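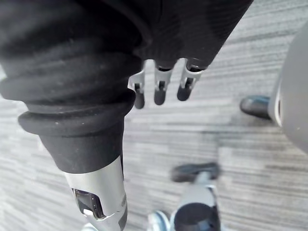

The towel, take 146

Oct 13, 2026

Teaching a machine to hang up a towel begins with a meeting about what counts as hung. At Prandine, a robotics outfit on the edge of Clurnley, this took most of a February morning and produced a document of 7 pages. Nowhere in it is the towel expected to be dry.

The company's Skoneck project wants a robot that can tidy a bathroom. To get there it needs examples: somebody steers the arms through the job, everything the cameras and joints report is saved, and a learning system is left to work out what all those attempts have in common. The house target is 176 good examples per chore. I visited on the day they reached 146, a figure chalked up with the restrained joy of a village cricket scorer.

Good is the awkward word. An example can be thrown out because the operator dithered, because a finger snagged, or because the whole thing was done so slickly that it looked like all the others. The system learns very little from seeing one perfect towel over and over. It wants variety, so grown adults with engineering degrees spend their afternoons being untidy in slightly different ways.

It also wants more than one point of view. A camera up at head height takes in the rail and the wall, while small ones at the wrist get the fingers, the floor and a great deal of rubber.

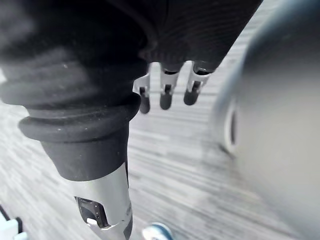
The wrist camera's view: three fingers, ribbed bellows and a streaky grey floor.

Footage like this makes poor holiday viewing, and blur is common. The team keeps more of it than I expected. A robot that has only ever studied crisp pictures, they reason, will be in for a shock the first time it moves its own hand.

The corners are the hard part. A towel over a rail has no fixed shape, and a tug on one side changes what is happening on the other. You and I sort this out while thinking about breakfast. The robot must have a hand for each corner and some notion of what level means.

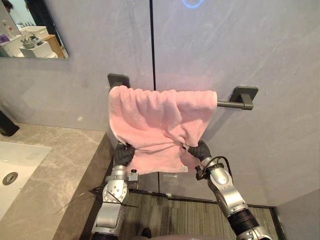

Photograph: Prandine / Skoneck project

Each run ends with a verdict, typed in by the operator: keep, bin or ask. "Ask" goes to a review held every 4 days, where stills are passed round and people hold firm opinions about hems. I sat through one. A run I would have framed was binned for hesitation, and a lopsided effort went through because the recovery was instructive.

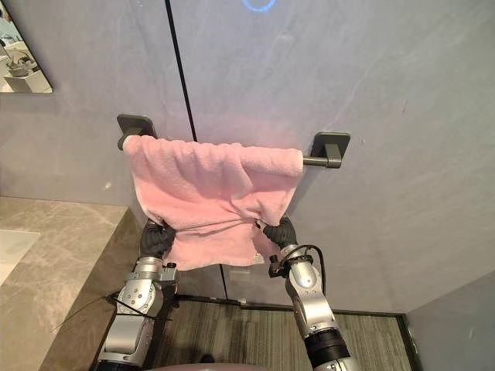 Chaudhry is unmoved by talk of perfect folds, and told me that the crooked ones are worth twice as much, that a system fed only on tidy endings has no idea how to get out of a mess, and that anybody who disagrees is welcome to come and label the next batch.

I was offered a turn at the controls before I left. My towel went in as an "ask". They are moving on to flannels next, once the argument about what to call them has been settled.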